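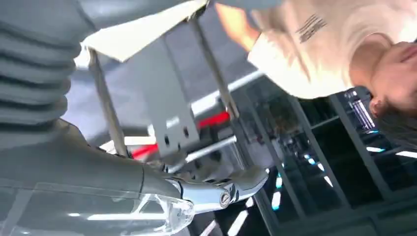

How to Label and Pack a Shared Storage Room

A storage room used by several people tends to fill up from the back. Whoever gets there first takes the deep shelves, and everything that arrives later ends up in the aisle. The method on this page is the one we use at Wandari for a room shared by five small offices. It takes two people one full day for an average room. Allow a second day if nothing has been sorted in the last few years.

What you need

Printed labels, 2 by 4 inches
Clear packing tape
A wide black marker
A notebook or a spreadsheet
Lidded boxes in no more than two sizes
A step stool
Masking tape for the floor

Buy the boxes after you have sorted, if you can stand to wait. Most people guess too large. A big box full of paper is too heavy to lift down from a high shelf, and a big box half full wastes the space above it.

Step 1. Measure the shelves

Write down the width, depth and clear height of every shelf. Clear height means from the top of one board to the bottom of the next one, with nothing in between. If there is a lip or a crossbar, measure to that. Our deepest shelf is 26 inches, and two standard file boxes will not fit on it one behind the other. We found this out after ordering them.

Note which shelves can be adjusted. Check the weight limit as well. It is usually on a sticker inside one of the uprights. If the sticker is missing, look up the maker, and keep heavy items on the bottom shelf until you know.

Step 2. Empty one bay at a time

Do not empty the whole room. Take everything off one bay, wipe the shelves, and sort what came off before you touch the next bay. Use masking tape to mark four areas on the floor: keep here, move elsewhere, ask the owner, and discard.

The "ask the owner" pile will be the largest. Put a note on each item with the date by which you need an answer. Two weeks is fair. Send one message with the full list so people don't get a new email for every lamp and binder.

Step 3. Decide on zones

Zones work better than assigned shelves. If each office has its own shelf, one will be overflowing and another will be bare within a year. Group things by how often they are used:

Weekly: between knee and shoulder height, near the door
Monthly: same height, farther in
Once or twice a year: top shelves, light items only
Long-term records: bottom shelves, away from outside walls

Give each zone a letter and each shelf a number, counting from the top down. Shelf C4 is then the fourth shelf down in zone C. Put the shelf label on the front edge of the board at the left end.
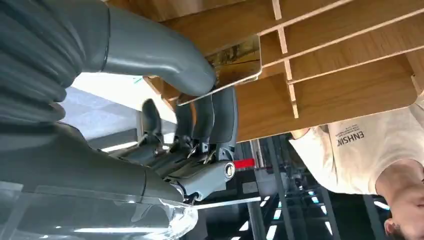

Step 4. Number the boxes

Every box gets a plain number. Don't build the contents, the owner or the year into it. Those things change, and a number like 118 never has to. Jeanie Munro, who set up our first list, tried a code with the department and date in it. By the following June half the codes were wrong because two departments had merged.

Put the same number on both short ends and on the lid. Write it large enough to read from the aisle. Tape over the whole label, going at least an inch past each edge, or the corners will start to lift in a dry room.

Under the number you can add a short description in marker. Keep it to three or four words. "Tax records 2011" is enough. "Misc." is not a description.

Step 5. Make the list

The list needs five columns:

Box number
Shelf
Contents
Owner
Review date

Add rows as you fill the boxes. It is tempting to do it all at the end, but by then the lids are on and you will be opening them again. One person packs and reads out the contents, the other types.

Under Contents, use the words people will search for. If everyone in the building calls the portable projector "the Joo," write both. Include serial numbers for equipment.

Print a copy and hang it inside the door. A spreadsheet is easier to search, but someone looking for a cable at 7 in the morning will want the paper. 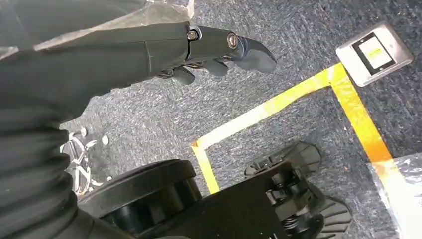

Fragile items and electronics should be boxed by themselves, with the cables that belong to them. Coil each cable loosely and close it with a strip of hook-and-loop tape. Rubber bands dry out and leave a sticky mark. Take batteries out of anything that will sit for more than a few months and tape them in a small bag inside the same box.

Step 6. Load the shelves

Start with the bottom shelf and the heaviest boxes. Leave a hand's width free at the end of every shelf. Without it, you can't slide a box sideways to get at the one beside it, and people will pull boxes out and leave them on the floor.

Turn all the boxes so a numbered end faces out. Stack two high at most. Keep 18 inches clear below any sprinkler head, or more if your local rules call for it, and don't block the light switch.

Keeping it up

Set a rule for taking things out. Ours is a clipboard by the door with a pencil on a string: box number, name, date. When the box comes back, cross out the line.

Twice a year, sort the spreadsheet by review date and go through whatever is due. Gunvor Engström does ours in an afternoon. Anything past its date with no answer from the owner goes on a final list, and two weeks later it leaves the room.

When a box is emptied for good, retire its number and mark the row as closed. Reusing numbers saves nothing and makes the old clipboard sheets useless.

Last updated September 2018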